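Beads, a Tin and a Very Crinkly Sheet

December 22, 2024

I promised back in August that I would write more often about the example-gathering work for Oltwood, and then of course I didn't, so pull up a chair and I'll try to catch you up. We have moved on from cups and socks to jewelry, which I had been looking forward to (I love beads, always have) and which has turned out to be the fussiest thing on the whole Tosstead list.

The idea is simple enough to say. You hold a gripper in each hand, you do a small household job at an easy pace, and the learning system gets one more example of how a person would go about it. Then you set everything up a little differently and do it again. Our target for the jewelry jobs is 525 examples, and as of this morning we stand at 158, so there is plenty of winter left in it!
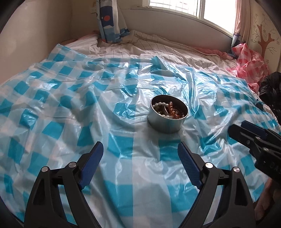 Both grippers up, and the tin of beads waiting on the blue-and-white check.

I have strong feelings about strands of beads now. A cup stays a cup however you set it down, but a strand has a new shape every single time, and when two of them share a tin they like to go around and under each other. My first instinct was to tidy them before each try. Please don't do that, if you ever take this up! A system that has only met neat beads will be lost in a real bedroom, so we let them land however they land and write down which strand was on top.

The surface matters too, more than I expected when I started. A shiny, wrinkled sheet throws little bright patches all over the place, and every fold you make is a bit different from the last one. I used to smooth it out between tries, and these days I give it a tug and leave it be. 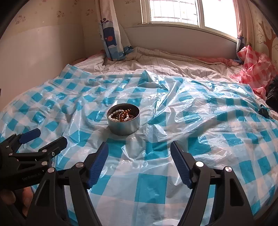 My other bad habit is hurrying. I did 26 in one sitting last week and had to throw out the last few, where I had plainly stopped paying attention and was closing the fingers before they were anywhere near the beads. A slow, slightly clumsy try that I meant is worth keeping, and a sloppy one goes in the bin. So now I stop at 24, put the kettle on, and read over my notes before I send them along.

After the holidays it's buttons, I'm told, and I still have to find a jar for them.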